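Desk to Doorstep: how Duromside's relief drive got moving

23 April 2022

What a stretch it has been! When the floods hit the lower half of Deslow in February, most of us in Duromside watched the first pictures come in on our phones and felt pretty useless. Two months later we have a working relief drive, a real agreement with the Deslow town council, and a second convoy ready to leave. I want to catch everyone up, especially the new readers who signed up at the spring fair (hello, and welcome!).

First, the money question, which keeps landing in our inbox, and fairly so. Plenty of people remember the bridge fund from the last flood and how long it took anyone to get a straight answer about it. So the council members in Deslow agreed to something I have wanted to see for years: every payment over 95 dollars gets posted on the public notice page with the name of the supplier and what was bought. You can read it from your couch. I did, on Sunday night, and learned more about the price of sump pumps than I ever expected to know.

The vote on that was closer than it should have been, in my opinion, but it passed, and the people who spoke up at the hearing deserve a lot of thanks. A couple of them had spent that same morning shoveling mud out of their own kitchens. They got up, read their three minutes and went back to shoveling.

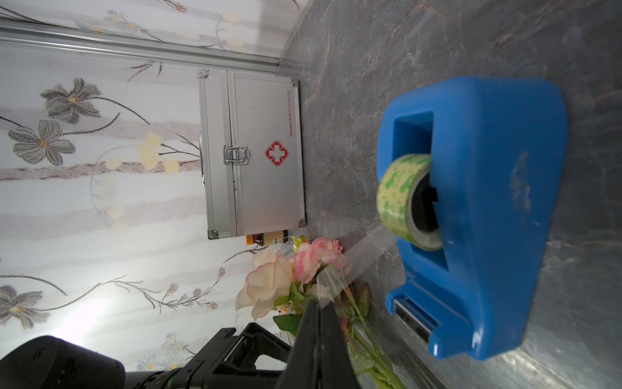
Blue tape dispenser, with a strip pulled out from the roll.

Now the boxes. The first convoy took 22 pallets down to the school gym in Deslow, mostly bottled water, diapers, bleach and work gloves. The gym staff told us the gloves were gone by lunchtime. If you gave gloves, thank you, and if you still have some in the garage, we would love them! Clothes are the one thing we are asking people to hold back for now. The sorting tables down there are full, and what families want is cleaning gear and anything that helps dry out a house.

A few packing notes from the Raju warehouse, where everything is checked before it goes out:

Keep boxes under 40 pounds, please. Write what's inside on two sides and the top. One kind of thing per box. Tape the bottom seams twice. Leave the paint cans at home, even the full ones.

The warehouse is open for drop-offs on weekday evenings until 8, and the side gate on Astent Road is the one to use. The front gate is still blocked by the road crew. 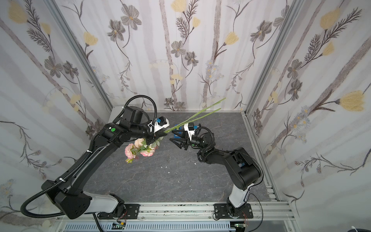 Saulius Krūmiņa has been handling the talks with the county on our side, and he came back from the last meeting with better news than any of us had hoped for. The county will cover fuel for the trucks through the end of the drive, and it has agreed to open the old river road to relief traffic. That cuts the drive by 12 miles each way. "They asked what we needed, and I read them the list, and then they started writing," he told us. He had brought a second list in case the first one went badly, and he ended up reading them that one too.

There's still a fight ahead over the temporary housing site. The county wants it out by the fairgrounds, and most of the families we have heard from want to stay close to the school and the clinic so the kids can finish the year where they started it. I'm with the families on this. The fairgrounds site has no bus service at all, and a lot of people lost their cars in the water. A public hearing is coming up at the Deslow library, and the date will go on the notice page as soon as the clerk confirms it. Please go if you can, even if you only sit in the back. Full chairs make a difference at these things!
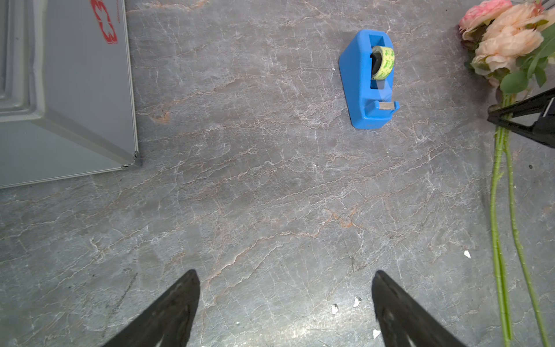
Tape dispenser on the gray marble-patterned surface.

If you can't get to the hearing, written comments count as well. Put your name and street at the top, say which site you support and why, and drop the page at the clerk's window or mail it in. Short is fine. Handwritten is fine too.

The second convoy still needs drivers with a trailer hitch, two people who speak Spanish for the welcome desk, and as many dehumidifiers as this town can spare. Reply to this newsletter and we'll put you on the list.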